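About Presari

Presari is a packaging test laboratory. We measure how cartons, trays, pouches and shipping cases behave between the packing line and the shop shelf, and we report the results to the people who have to decide whether a pack goes to market. Most of our clients make dry food: biscuits, cereal, muesli bars, crackers and confectionery. A smaller share make household goods and pet food.

We do not design packaging, sell board or broker print. Clients bring us a pack, a specification and usually a problem. We test the pack against the specification and tell them what we found.

What we test

The laboratory is organised into three sections.

The materials section works on flat stock before it is made up. Tests include grammage, caliper, moisture content, bending stiffness in both directions, burst strength and edge crush. Board is conditioned before any measurement is taken. Stiffness in particular moves with moisture, and a result without a conditioning record is of little use to a converter who wants to dispute it.

The package section works on made-up and filled packs. Here we run compression, drop, vibration and closure tests. We also measure opening force on tear strips and tuck flaps, which has become a larger part of the workload as more clients sell to older shoppers. Opening force is recorded as a curve and reported with the peak value, the point at which the peak occurs and the mode of failure, if there was one.

The print and finish section covers rub resistance, gloss, colour difference and barcode grading. Colour is measured against a standard supplied by the client. If no standard exists, we can keep a signed-off pack in dark storage and measure against that, but we will say so in the report.

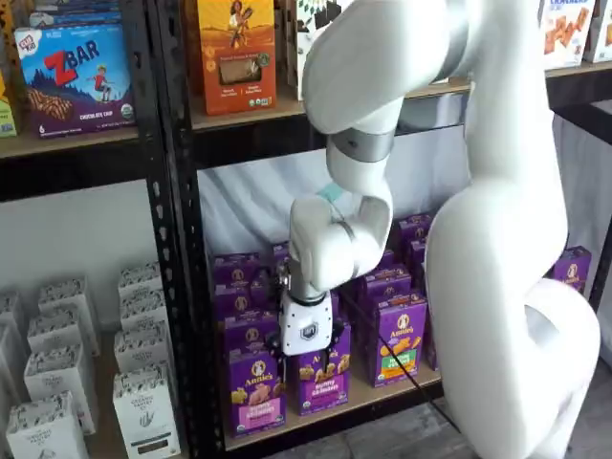 The package section is the largest of the three and takes up most of the floor. Its two compression testers accept anything from a single folding carton to a full shipping case, and the larger one can take a short stack. Compression results are given as a maximum load and as a deflection at a load agreed with the client beforehand. For retail-ready cases we recommend testing with the perforated front both intact and removed. The second condition is the one the case will spend most of its working life in, and it is often missing from the original specification.

How we started

The company was set up by Aino Partanen, a paper engineer who had spent the first part of her career in a board mill and the second part answering complaints about it. She found that a large number of disputes between mills, converters and packers came down to tests done under different conditions and reported in different units. The first laboratory was a single conditioned room with a second-hand burst tester and a balance. The balance is still in service.

The early work was almost all flat board. Filled-pack testing began when a regular client, Camacho, asked us to find out why the bottom layer of a pallet of wafer cartons was arriving bowed. The board was within specification. The cartons had been packed with the grain running the wrong way after a change of layout at the converter, and the report was two pages long. We have tested complete packs ever since.

In January of the following year we took over the adjoining unit and built a second conditioned room. The two rooms are controlled separately, so that one can be held at standard atmosphere while the other runs a humid or dry cycle.

Methods and records

Wherever a published standard method exists, we use it and cite it by number and edition. Where a client has an in-house method, we will follow it if it is written down. Verbal methods are turned into a written procedure and agreed by both sides before the first sample is tested.

Our method register currently holds 202 procedures. Each has a named owner and a review date. A procedure that passes its review date is withdrawn from use until the owner has signed it off again — this occasionally delays a job, and we will tell you if it does.

Samples and results are tracked in Trener, our laboratory records system. Every sample is given a number on arrival, and that number stays with it through conditioning, testing, storage and disposal. Raw data are kept for seven years. Tested samples are kept for 19 weeks after the report is issued, unless the client asks for them back or pays for longer storage. Food contents are discarded at the end of testing and are never returned.

Lumidora

Lumidora is our light exposure cabinet, and also the name of the shelf-fade service we run with it. Purples, oranges and some reds can shift under shop lighting well before the product reaches its best-before date. A standard Lumidora run is 649 hours, with colour readings taken at fixed intervals. Clients receive the full set of readings and a plot for each ink or printed area measured. Results describe the change under cabinet conditions and should not be read as a prediction for any particular shop.

Working with us

A typical job needs 30 filled packs and the same number of flat blanks, taken from normal production. Please do not select the best ones. Samples should travel in an outer case with enough padding that they arrive in the condition in which they left you; damaged deliveries are recorded on arrival and the client is contacted before testing goes ahead.

Minimum order value is $2,000 for new clients. There is no minimum after the first job. Quotations list each test separately, along with the number of replicates, so that individual lines can be removed.

Visits are welcome by arrangement. Visitors to the conditioned rooms are asked to keep the doors closed and to allow for a short wait between groups while the humidity recovers.

This page was last revised on July 18, 2019.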